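From: Kumaresan Rai
To: home-automation-chat list
Date: 29 August 2022
Subject: Re: Re: Is anyone's robot doing real housework yet?

Hello all, and thanks to everyone who wrote back off-list as well. I've been meaning to answer this one properly all weekend and kept getting pulled away by, you guessed it, housework.

Hordiienko wrote:

> I'll put my cards on the table. I have had a robot vacuum since
> February and I'm very fond of it, but I still pick up every sock
> and cable before it runs, so who is working for whom? My neighbour
> is convinced we'll all have a machine folding the washing within
> a couple of years. I say she'll be waiting a good deal longer.
> Has anybody on the list seen one do a job with small fiddly
> things? I don't mean a demo with coloured blocks. I mean the
> stuff on top of your dresser.

I'm mostly on your side, though maybe a bit more hopeful than you are. (My wife says I'm hopeful about everything, including the eavestroughs.)

You asked about the top of the dresser and I think you've put your finger on the hard part. Folding gets all the attention, and fair enough, towels are a nice square sort of problem and I've seen a pair of arms at Sallis get through a basket of 27 of them without dropping one. It took most of an afternoon, mind you, and somebody had to stand there and turn the odd one right side out. But you could see how it might get there with patience.

Jewellery is another thing altogether. Think about putting your mum's beads away in a tin. A strand of beads has no shape of its own, it pours off your fingers, and the moment you set it down it loops over whatever is beside it. Then you go to lift one bracelet and three come up together. A bangle is easy by comparison, being stiff and round, except when it's lying flat and there's hardly an edge to get hold of, or when another bangle is sitting half underneath. The see-through ones are a nuisance too, from what I've read, as the cameras have trouble deciding where the thing stops and the tablecloth starts. And a watch wants to go in face up and not have a heap of anything dropped on it, which any of us would know without being told.

The people at Grirham have a simple test for this that I rather like. They tip a mixed lot of beads, bangles and cords on a table beside an open tin, and the job is done when everything is in the tin and nothing has been stretched or snapped. Out of 50 tries their machine finished 27. I was impressed and my wife was appalled, and I think we were both right! If I lost or broke something nearly every second time I tidied up, I'd be asked to stop helping.

Where I do see real progress is in the hands. The two-fingered sort with soft pads on the inside looks crude, but I tried a hand-held one at the Besell open day, squeezing it myself, and was surprised by how much I could manage after ten minutes or so. I picked up a knotted cord by its loop quite neatly. The bead necklace beat me, though, and I have had a lot more practice at necklaces than any machine has. So I'd say the fingers are nearly good enough and it's the knowing what to do with them that's lagging.

As for the shop floor, my brother-in-law packs parts for a living and says the machines there do very well so long as every part arrives the same way up. Well, nothing in our bedroom arrives the same way up.

Anyway, I've gone on. If anyone has a machine that will take on the clothes pile I'd love to hear about it, and please do say what it cost.

Warmly,
Kumaresan

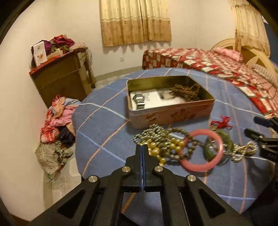

Can a home robot be trusted to put away necklaces and bracelets on its own yet?

Only with somebody nearby to step in. Stiff pieces such as bangles are the better bet for now, and tangled strands are still best sorted by hand.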